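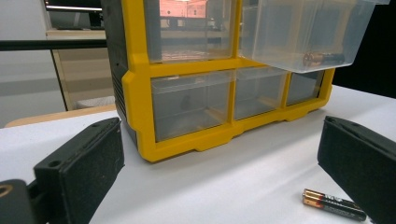

2 min read

Small parts drawers move to the front desk at Munow repair room

By the Standwood Bulletin desk
February 8, 2026
15 shares | 2 comments

The Munow repair room has replaced its open battery tray with closed drawer storage. The organizer has a yellow plastic frame, a dark gray side panel with vent slots, and clear drawers of different widths. A copper-and-black battery can be seen through the wall of the open drawer at the top right.

The change applies to loose household cells only. Packs for power tools and laptops stay in the metal cabinet next to the rear door and are still signed out at the desk.

Under the old arrangement, cells of every size went into one tray, with used and unused stock separated by a strip of cardboard. The strip moved. A stock check in September found 31 used cells on the unused side, and several radios had gone back to their owners with weak batteries fitted. Testing each cell before use solved that problem but added time to every job.

Unused cells are now kept in the top right drawer. The widest drawer, at the bottom left, is assigned to battery holders and contact springs. The narrower drawers beside it take fuses and small bulbs. Used cells do not go into the organizer at all. They go into the lidded recycling tub under the desk, which is emptied when it reaches the fill line.

Clear fronts were chosen over solid ones so that stock can be checked with the drawers shut. The plastic is slightly frosted, so sizes printed on the cells are hard to read from outside, and paper labels will be added to the drawer fronts. Labels will give the size and type only. Purchase dates will be written in the stock book.

The drawers lift out completely if pulled past the stop. Users are asked to support the drawer from below with one hand when taking it to a bench, and to push it fully home afterward. Metal parts, including screws and washers, should not be stored in the same drawer as cells, where they could bridge the contacts.

The organizer was supplied by Wallard at a cost of $40, paid from the room's parts budget. A second unit has been ordered for the sewing bench, where it will hold bobbins, needles and presser feet. Delivery has not been confirmed.

The battery tester remains on its hook to the left of the desk. Anyone finding an unmarked cell on a bench should test it before putting it in a drawer. Cells that show any leakage should be handed in at the desk in a plastic bag and not tested.

Opening hours are unchanged.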